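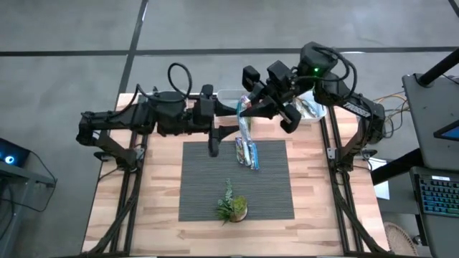
Station 2: two arms, ribbed mat, plant and a bag of snack bars on the table, bins at the back.

Tabletop Station Equipment Plan

Maintained by Lorenz Strebel. Covers purchase, spares and replacement for the two-arm tabletop stations at the Orkow site. The Skusten site keeps its own sheet with the same columns.

Contents

stations.csv: one row per station, with the parts installed
parts.csv: one row per part, with supplier, unit price and lead time
orders.csv: open and closed orders
budget.csv: planned spend by quarter
README: this file

parts.csv has 76 rows. Rows marked "retired" are kept so that old orders still resolve. Please don't delete them.

What counts as a station

A station is a table, two arms, the frame rails they are fixed to, the grippers, the cameras, the cabling and a laptop. Props and bins are bought from a separate consumables line and are listed in parts.csv under the category "tabletop". Desks and power strips belong to the building budget and do not appear in any of the files.

Columns in parts.csv

part_id: short code, never reused
category: arm, gripper, camera, frame, cable, compute, tabletop
supplier: Chien or Vernier for most hardware, "local" for anything picked up in town
unit_price: before tax and shipping
lead_days: calendar days from order to delivery, as quoted
spares_min: reorder when stock falls to this number
notes: free text

Quoted lead times have been close to right for frames and cables. For grippers they have not. Add 15 days to anything in the gripper category when planning a build. The column holds the quoted figure only, so do the addition in your own schedule.

Grippers and fingers

Fingers are ordered separately from the gripper body and always in pairs. A left finger and a right finger from different batches can close unevenly, so a worn finger means replacing both. Record the batch in the notes column when the parcel is opened. Before signing off a new pair, close the gripper with nothing in it and check that the tips meet along their full height.

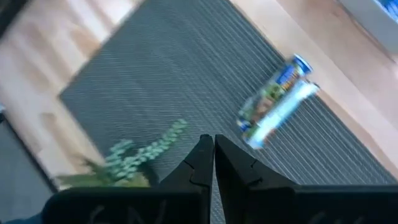 Keep one boxed pair per station on the shelf. Bodies are more expensive and fail less often, so the plan holds a single spare body for the whole site. If it gets used, order its replacement the same day and write the order number in stations.csv next to the station that took it.

Wrist cameras are in the camera category even when they arrive attached to a gripper. Split the invoice line if the supplier has combined them.

Tabletop items

Mats, bins, packaged food and plants are cheap one at a time and easy to lose track of. Last year they came to over 60 separate receipts. From June they are bought in one order per quarter. Send requests to Lorenz before the quarter starts, with the size of each item and whether a substitute is acceptable. Food packaging changes without warning, so if a task depends on a particular wrapper or box, ask for enough to finish the task.

Budget rules

Prices in budget.csv are the last price paid. Use a quote only where the part has never been bought.
Shipping is a separate row for each order.
A new station is budgeted complete, including its spares. Do not plan to borrow spares from an existing station.
Cables are replaced when damaged and are not scheduled.
Arms are planned one at a time, including on stations where both were installed together.

Known gaps

Prices for the clamp hardware are missing for the oldest frames. The Vernier rows use the old part codes until their new catalog has been checked against ours. Skusten reports camera mounts under "frame" and we report them under "camera", so totals by category can't be compared between the two sites. Site totals can.

Changes

Edit the CSV files directly and put the reason in the commit message. Anything that moves money between quarters needs a reply from Lorenz first. Price corrections don't.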